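Preguntas frecuentes sobre pavimentos de baldosa hidráulica y su mantenimiento
Categoría: Suelos y revestimientos > Guías técnicas
Actualizado en febrero — Redacción técnica de Dralside

¿Qué es una baldosa hidráulica?
Es una pieza de cemento pigmentado que se conforma por prensado y fragua en agua, sin cocción. El dibujo se obtiene vertiendo las pastas de color en una trepa metálica, por lo que la capa vista tiene varios milímetros de espesor. El gres porcelánico de imitación lleva el dibujo impreso en superficie y se mantiene de otra forma; las respuestas de esta página no le son aplicables salvo indicación expresa.

¿Cómo distingo una pieza hidráulica de una cerámica esmaltada?
Por el canto. La hidráulica muestra capas de distinto tono y grano; la cerámica presenta un bizcocho homogéneo bajo una película vítrea. Si no hay cantos accesibles, deposite una gota de agua en una zona sin tratar: el cemento la absorbe y oscurece, el esmalte la retiene.

¿Qué condiciones debe reunir el soporte?
Debe estar limpio, fraguado y plano. La tolerancia admitida es de 4 mm medidos con regla de dos metros. Con desviaciones superiores hay que aplicar una pasta niveladora antes de colocar. No se admite la colocación sobre yeso ni sobre anhidrita sin imprimación.

¿Se pueden colocar las piezas con mortero tradicional?
Sí, aunque recomendamos adhesivo cementoso de color blanco en doble encolado. Los adhesivos grises pueden migrar y dejar sombras en los tonos claros. No golpee las piezas con maza de goma negra: deja marcas difíciles de eliminar.

¿Cuándo se rejunta?
Después de aplicar la primera mano de sellador, nunca antes. La junta de la serie Zudar es de 1,5 mm y se rellena con lechada sin pigmento. Las lechadas coloreadas tiñen el poro y el fabricante no responde de ese defecto.

¿Qué sellador corresponde a cada serie?
Zudar: impregnación al agua, acabado mate.
Marchal: impregnación en base disolvente, acabado satinado.
Lanlow: ambas, según el uso del local. En cocinas se prescribe la segunda.

¿Con qué se limpia a diario?
Con agua y jabón neutro, mopa bien escurrida. Quedan excluidos el salfumán, el vinagre, los desincrustantes y cualquier producto de pH ácido, que atacan el cemento de forma irreversible. La lejía diluida no daña la pieza, pero degrada el sellador.

Han aparecido manchas blancas tras la colocación. ¿Es un defecto?
Por lo general son eflorescencias: sales arrastradas por la humedad del soporte. Suelen remitir con el uso y el fregado. Si persisten, compruebe si existe una entrada de agua antes de recurrir a ningún tratamiento.

¿Qué escala de dibujo conviene en una estancia con poco mobiliario?
Un motivo repetido en toda la superficie se lee con más claridad cuanto menos se interrumpe. Las mesas redondas cortan la retícula de otro modo que las rectangulares, y un tablero oscuro y liso separa visualmente los objetos del suelo estampado. Con paredes moteadas, elija un motivo de contorno definido — los dibujos de grano fino se confunden con el paramento. 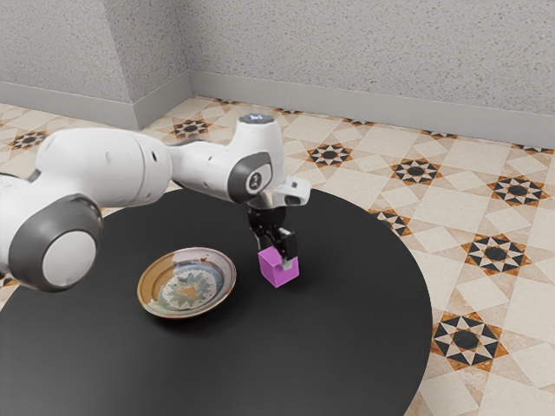
Suelo de baldosa con dibujo, mesa redonda negra y paredes grises moteadas. Imagen generada por ordenador.

¿Qué cantidad de material debo pedir?
La superficie neta más un 15 % en concepto de cortes y reposición. En colocación a cartabón el porcentaje es mayor y se calcula sobre plano. Conserve las piezas sobrantes: el tono varía entre partidas.

¿Hay pedido mínimo?
No en las referencias de catálogo. Los colores a medida se fabrican en lotes de hasta 300 piezas y requieren muestra firmada.

Dralside — Consultas técnicas a través del formulario de contacto | © Dralside. Todos los derechos reservados | Volver arriba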